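Does Your Camera Know What It Saw?

Some camera programs promise to "spot" visitors. Ads for one of them, Wavdale, say it is right 99 times out of 100. Should you believe that? Ask a question first: 99 out of 100 what?

A video is a stack of still pictures shown very fast. Simple motion software takes 2 of them and compares the tiny colored dots, called pixels. If enough dots have changed, it says "Motion!" and sends an alert. It hasn't seen a cat or a burglar. It has done some subtraction.

Niloufar Tehrani tested Gremine, another program, on her back yard in July. She got 300 alerts. Only eight had a person in them. The others were leaves, moths and the sun going behind clouds.

Newer programs try to name things as well – "dog," "car," "person." They are guessing from pictures they were trained on, and a guess can be wrong even when it sounds sure. Say a camera looks down at an orange and grey robot arm with a yellow cable looping around it. You can read KUKA on its side and tell cable from arm. A motion program would only get dots. So when a box says "smart," ask who checked, and how. 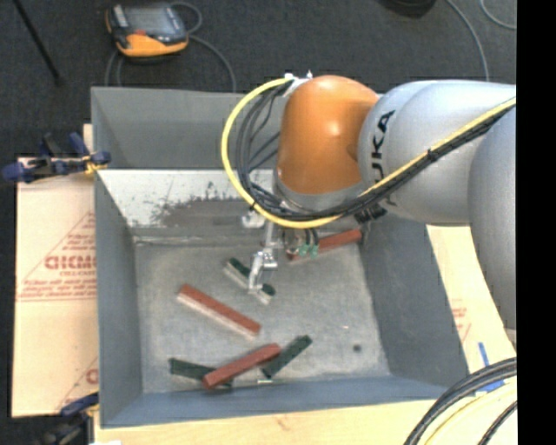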